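# Red and gold string bracelet: how to store it, and what to do with the loose threads?

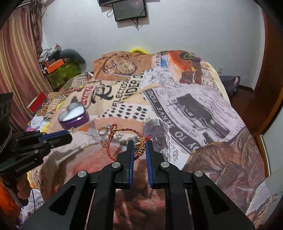

## Post 1, by **tilow_knots**

Hello everyone. I have been reading this board since December but this is my first thread. English is my second language, so please excuse me if I use a wrong word for some knot.

My question is about the braided bracelet, red string with gold. It has a gold slider clasp, and beside it a group of gold beads with a small dark round charm. My aunt, Ilona Medve, made it for me. Near the beads some red thread ends are loose, and I do not know if I should cut them, glue them or leave them as they are.

The second question is storage. I am sorting my small things on the bed today, and I want to keep the bracelet in the purple heart box. It has something white and padded, inside or on the lid, so I think it is gentle for the string. But I also have small metal clips and rings which need a home, and I would like to put everything in one box. Is it a bad idea?

---

## Post 2, by **Rana**

Welcome! Very pretty color combination.

Please do not cut anything yet. First find out which ends belong to the braid and which are only the tail of a finishing knot. If you cut the wrong one close to the knot, the beads can walk away from their place. I lost a bracelet in this way.

For the box: yes for the bracelet, no for the clips. Small clips have sharp corners and they catch the string. Put them in a little bag with a zipper.

---

## Post 3, by **plirnel70**

I disagree with Rana about the bag. If the clips are in a closed bag, the bag can go in the same heart box with no problem. Who wants to search in two places?

About the threads, I would trim them and touch the ends with a little clear glue. Two minutes of work. Use a toothpick for the glue and not the nozzle, otherwise it will run into the braid and make it hard.

---

## Post 4, by **Rana**

> I would trim them and touch the ends with a little clear glue.

Glue on cotton becomes yellow and stiff after some time. On nylon it is less of a problem. We do not know yet which string it is. tilow_knots, can you ask your aunt?

---

## Post 5, by **tilow_knots**

Thank you both for the quick replies.

I called her. She says it is polyester cord, and the gold is a metallic thread which she braided together with the red. She also says that I should not pull at the loose ends, because one of them holds the beads, but she does not remember which one. So Rana was right to be careful.

She was a little offended about the glue :)

---

## Post 6, by **flarnel_b**

For polyester some people melt the ends with a lighter. Please don't do it here! Metallic thread shrinks in the heat and becomes ugly, and the beads are too close.

What I do with such ends: I take a thin needle, thread the loose end in it, and pass it back under two or three crossings of the braid. Then I cut what is left. It stays well without glue, and you can undo it if you made a mistake. Do one end at a time and look after each one if the beads still sit the same.

Also, I see keys on the bed next to the box. Keep them out of it. Keys scratch everything, and you will open the box ten times a day to take them. A hook by the door is better.

---

## Post 7, by **plirnel70**

OK, the needle is a better method than mine if you have the patience. I still think that one small drop of glue on the inside, where it is not seen, does no harm. My own bracelets are done this way and I wear them to work.

---

## Post 8, by **Rana**

We will not agree on the glue, and it is fine.

One more thing about storage. Do not fold the bracelet sharply to make it fit. Let it lie in its natural ring. If the box is too low for the beads, the lid will press on them every time you close it, so try this first, before you decide.

---

## Post 9, by **tilow_knots**

I have decided this: bracelet alone in the heart box, clips and rings in a zipper bag in my drawer, keys on a hook (I must still buy the hook). I will try the needle on the weekend, when there is good daylight.

flarnel_b, which size of needle do you use? I have only the thick ones for wool.

---

## Post 10, by **flarnel_b**

Wool needles are too thick, they will open the braid. Take a beading needle or the thinnest embroidery needle whose eye still takes your thread. If the end is too short to be threaded, push the empty needle through the braid first, then put the thread in the eye, then pull it out.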